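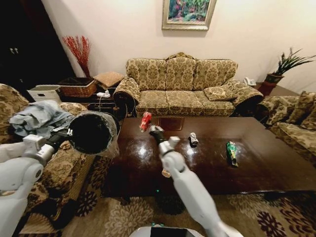 Pornthip Meesuk replied to my last post to say you can't learn a language from soap operas, you only learn how to accuse people of things. Fair point! But I've been at it since October and I want to make the case for it, so settle in, this may take a few posts.

For anyone new, I'm learning Thai at the age when most of my friends are giving up on their knees. I started with an evening class at Zindport library, seven of us round a table, and I loved it, but an hour and a half a week is very thin soup. By the time I'd got my shoes on to go home the tones had fallen out of my head.

So I began watching one episode a night, about 9pm, with a notebook. The first 18 episodes I understood almost nothing. I knew "mother", "rice", "no" and "why", and you would be amazed how far "why" carries you in a family drama.

A living room is a good place for it, by the way. I tried the kitchen table and I just sat there like a child doing homework. On the sofa I talk back to the telly, out loud, and the talking back is where the learning seems to be.
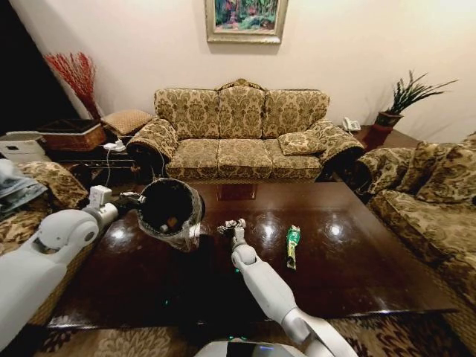
Tidying up round the coffee table.

Anyway, method, as a few of you asked. First time through with English subtitles, so I know who is cross with whom. Second time with Thai subtitles, pausing whenever I catch a word I nearly know. I write down five words and then stop, even if I'm enjoying myself. I used to write down every single one and had a list of 200 that I never once looked at again.

Wichai Ongart, who takes our class, told me to copy the small words at the ends of sentences before worrying about the big ones. He's quite right. They're the bits that make you sound friendly or sulky, and my workbook gave them half a page near the back.

Pornthip's warning does hold, mind you. I can say "you have betrayed this family" with real feeling and I still can't ask for a stamp. I tried ordering lunch last month and came out with something so formal that the lady put her pen down and laughed – very kindly – and then gave me extra lime.

I'm on episode 120 now, counting all three series, and last night the grandmother made a joke and I laughed before I'd read the line. Sat there grinning at nothing for a good minute.

If anybody knows a gentle one next, with less shouting and more cooking, please send me the name. Nothing with a coma in it, I've had two already.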